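Wellbeing app signs up 800 people, but the questions remain

23/05/2022

Prindero, the mood-tracking app set up by former psychology student Radoslava Šimek, says 800 people have now signed up for its free peer support groups. It is a big number for a community interest company run from two rooms above a print shop in Feren. What it tells us is another matter.

Signing up means leaving an email address. By the company's own count, 475 of those people have opened the app more than once, and 379 have joined a group session. How many came back for a second session has not been published. We asked, and were told the figures were "still being looked at".

Ms Šimek said the groups were never meant to replace treatment. "People wait months to speak to anyone. We give them a place to talk while they wait," she said.

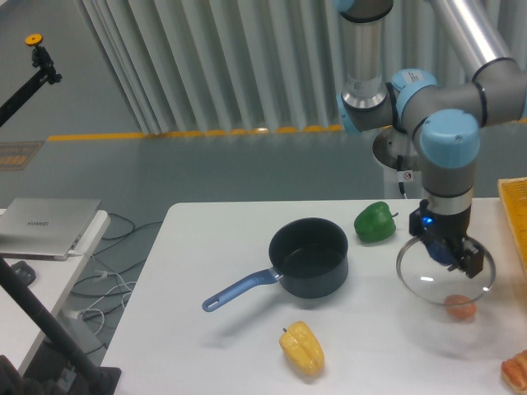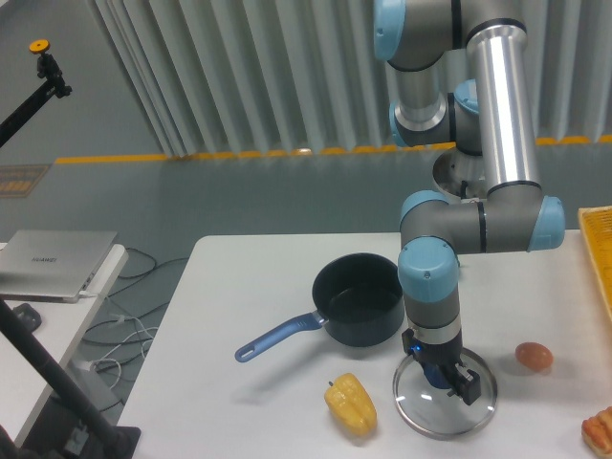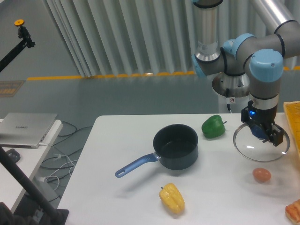 That is fair enough as far as it goes. But the app's front page still promises users will "feel better in 3 weeks", a claim that seems to rest on a survey filled in by people who had stayed the course. Those who dropped out were not asked.

Libor Brabec, who ran a similar scheme called Enomlow until its money ran out, is not convinced. "We had lovely feedback too," he said. "Then we rang the ones who had gone quiet, and it was a different story."

There is also the matter of who leads the sessions. Prindero says all its group leaders are trained - the training is a one-day course, written in-house. A longer course is planned with Seidel, a local counselling charity, though no start date has been agreed.

The company is now asking for council funding to run groups in two more towns from August. Its application does not mention an outside review. Ms Šimek said she would be "open to one" if somebody else paid for it.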